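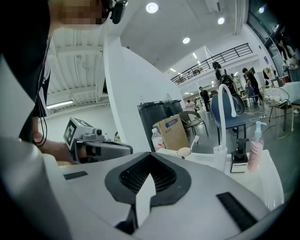 A small table for washing hands and drinking tea

My new flat in Lirkville has a kitchen where two people can't pass each other. For the first month I kept everything next to the sink: the soap, the hand cream, the cups, the spoons, the sugar. Each time I wanted to fill the kettle, I knocked something over. So in March I started to look at how other people use a plain white table for such things, and I became a little obsessed with it.

What I like is when the pump bottles stand together at one end. A black one beside a pink one with a light blue top is not a combination I would have chosen in the shop, but on a white tabletop it looks cheerful. And a small cup with a white spoon in it, at the front, is so easy to reach! I always put my spoons in a drawer, under other things, and then I was angry with the drawer.

My own table comes from Josefien Vandenberghe, who lives two floors above me and was moving to a smaller place. She asked nothing for it, only that I carry it down myself. It has one short leg. I put a folded piece of card under it and now it stands well, except when somebody leans on the left corner.

I have kept the rules simple. Pump bottles go to the right, because I am right-handed. Cups go in the middle. Nothing that can leak may stand near the sugar – I learned this with a bottle of Feltero dish soap, and I drank one very strange tea.

My brother-in-law Wouter says I should buy a tray, so that I can lift everything at once when I clean. I looked at trays in Goossens, but the nice one was too wide and the other one was brown. For now I move the things one by one with a cloth in my hand, and it takes 2 minutes.

The cardboard boxes are the part I have not solved. I still have a few from the move, and they stand behind the table where I don't see them when I sit. Menaka wants two for her books, so she will come by with her bicycle when it stops raining.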